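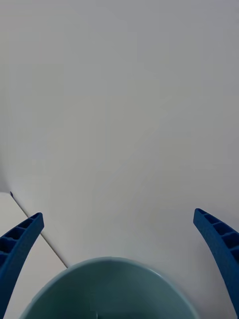 Skurnent Shared Workshop – Building a Two-Arm Table
Handout for session 2: fingers and grip

A soft finger is the cheapest improvement you can make to a home-built arm, and it is the part which we will print first. Last time we fixed the motors and the base plates, so from now on the work becomes lighter. The finger is a long triangle with thin crossbars between its two sides. Press one side, and the finger bends around the object instead of pushing it away. Look at the inner face of the blue fingers, where the rectangular cells stand in a row like a ladder. When they are spread like this on both sides of a round rim, you can judge how much room is left before the gripper goes down. Leave the same room on the left and on the right. If one finger touches first, the object slides and you have lost your position.

Printing
Use the flexible filament from the box marked Aydoğan. The stiff one makes a nice-looking finger that does not bend. Print slowly and lay the part flat on its side, so that the ribs are drawn in one line with the walls. Before you take it from the plate, wait until it has cooled. Small threads between the ribs may be cut with a knife, but do not sand the contact side.

Each pair gets a number, which you write in the workshop book together with the print settings. The last pair in the book is 229. Please do not start again from 1.

Closing force 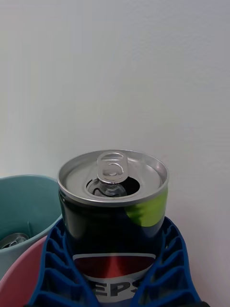
Thin metal is a difficult object for a beginner, and I give it on purpose in the second exercise. An opened can has lost its inner pressure, and its wall gives way very easily. Close the gripper in small steps and stop when both fingers have begun to follow the shape. The Pepsi can is held low on the body, with its lid free and the pull tab standing up, and the fingers make a kind of V around it. Low is good for lifting, but for tipping you will need a higher place. Try both and write down which motor value you used.

In our software the closing value goes from 0 to 1000. Start at 200 and go up slowly. These values are not a force in newtons, and they will differ from one motor to the next, so do not copy them from your neighbour.

Working with the second arm
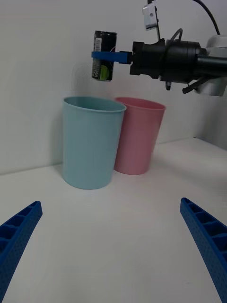 Photo: Skurnent Shared Workshop, course archive

With two arms on one table, the first rule is that only one of them moves in the shared space. The other waits with open fingers, well below the path of the load. We keep the can upright over the cups until the waiting arm has stopped completely. Check also the cables at the wrist: they need a loop long enough for the full turn, and they must not hang into the fingers.

The second rule concerns the stop button. It must cut both arms together. In the first version of our wiring it stopped only the left one, and we had to open the whole control box to correct it.

Starting position
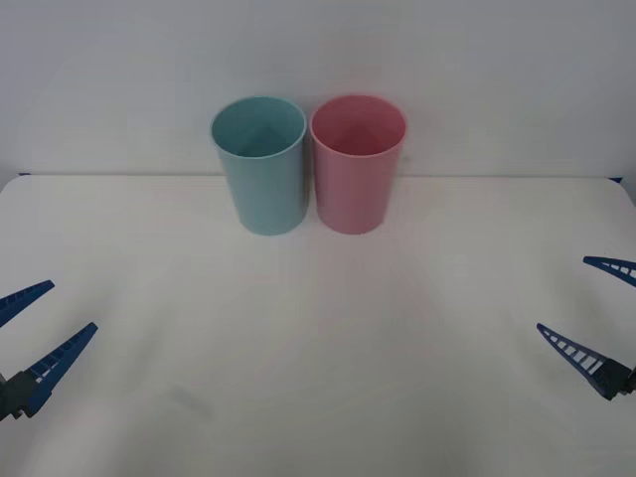

A participant from the Rundside group asked whether both arms really have to return to the same starting position after every try, as it takes so much time. Yes, they have to. If the arm starts from a slightly different place each time, you cannot know if an error comes from the grip or from the path. Save the position under a clear name and let the program drive to it. Moving the arms by hand is permitted only with the motors off.

Homework
Print one pair of fingers and mount it. Make more than 200 open-and-close movements without a load, then look at the ribs near the mount, where cracks begin. Bring the pair with you, also if it is broken.

The drawing files are in the course folder, under Skomton. Use the version of 2/22/23; the older one has the screw holes too close to the edge.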